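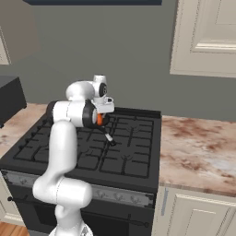 A black gas stove set into a kitchen counter, with a white robotic arm reaching over it. Computer render.

**Tuvaldale gas switch-off put back to November**

Households in Tuvaldale will keep their mains gas until November after the network firm Nemer said it needed more time to finish pipe checks on the east side of the valley.

The old supply was meant to go off at the end of summer. It feeds 2,688 homes, most of them with a gas hob and a good many with a gas boiler too. Nemer now says 14 streets still have to be surveyed, mainly the steep ones above Garkmont, where the pipes are the oldest and the drawings don't match what is in the ground.

"We'd sooner be late than dig up the wrong road," said Didier Coste, who runs the works for Nemer. Crews found two mains under Garkmont Hill where the plans showed one. Both live.

The delay got a mixed welcome at last night's meeting in the school hall. Standing room only by 7pm. Some residents have already paid for new electric cookers and wanted to know who covers the cost of running both supplies through the autumn. Others were just glad of the extra weeks.

Lev Chornovol, who has the bakery on the lower road, said his ovens can't be swapped in a day. "I need the new cable in before the gas goes off. I've asked for a date three times. Still waiting."

Coste told him the heavy cables for shops would be done first, starting at the lower road and working up. No date given. There was some shouting at that point.

Money came up a lot. Each household can claim 300 towards a new hob or cooker, and that offer stays open – the closing date moves back along with the switch-off. Anyone who has claimed already does not need to fill in the form again. Tenants can claim but the landlord has to sign, and several people said theirs would not answer the phone.

Keskinen, the firm fitting the new meters, said it was taking on more electricians to clear the backlog. Appointments booked for this month still stand unless you get a letter. People who miss there slot go to the back of the queue.

Road closures: Garkmont Hill stays shut to traffic from the chapel up. Buses turn at the lower road and the 2 is running to a short timetable, so expect a wait in the mornings. Bin lorries will collect from the bottom of the hill, bags out by 6am.

Anyone who smells gas should ring the emergency line straight away and not wait for a survey crew to come past. Nemer says it will put the full street list up in the libary window and post a copy to every home affected.

A second meeting is planned, same hall – time to be confirmed.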